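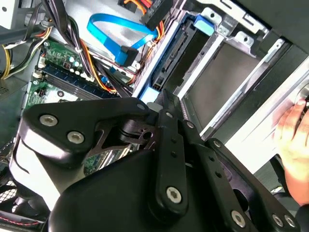
Old Computers Wanted for the Skornavcombe Repair Room

January 2022

We are back, and what a pile of work we have waiting! The Repair Room reopened its doors after the holidays with every shelf full, and we could not be happier about it. If you have a desktop tower sitting in a closet or under a bench in the garage, this is the time to bring it in.

Last year we passed along 1275 machines to homes, schools and small clubs across the valley. That is a huge number for a room with one sink and a door that sticks. Desktops made up the biggest share, and they are still what people ask for most. A tower is easy to open, parts swap over from one to another, and a kid can learn a lot from taking the side panel off and seeing where the memory goes.

What we can take

Any desktop made after 2000 is welcome, working or dead. Older ones too, if they are complete – we have a few folks who love them and will happily spend a whole evening hunting for the right drive cable. Keyboards and mice are fine. Please hold on to printers for now, as we have nowhere to put them until the Caron Street storage unit is cleared out.

Laptops are welcome with or without a charger. If the battery looks swollen, don't bring it in, call the county drop-off line and they will tell you where it can go.

Before you come

Copy off anything you want to keep. We wipe every drive that comes through the door, and once it's wiped there is no getting your vacation pictures back (we have had to break that news, and it's no fun for anyone). Drives that won't wipe get drilled. You are welcome to keep your drive at home if you'd feel better about it, just put a bit of tape on the case saying "no drive" so we don't go looking.

New beginner sessions

The build-it-up evenings are running again! There are 3 groups this season, named as always after the old mill buildings: Caron, Kuron and Kaewkla. Each group meets for 4 evenings and works on a single tower from bare case to first start-up. Kuron is already full. Caron has a couple of seats open, and Kaewkla is the one for you if you have never held a screwdriver – it goes slowly and there is plenty of tea.

No tools needed, we have sets to lend. Long hair tied back, please, and leave the wool sweaters at home if you can.

Also coming up

The summer swap table will return in August, out in the yard this time with room for monitors. Start setting things aside now. We are still short on power cords, video cables of any kind, and small jars with lids for sorting screws.

Sign-up sheets are on the front counter.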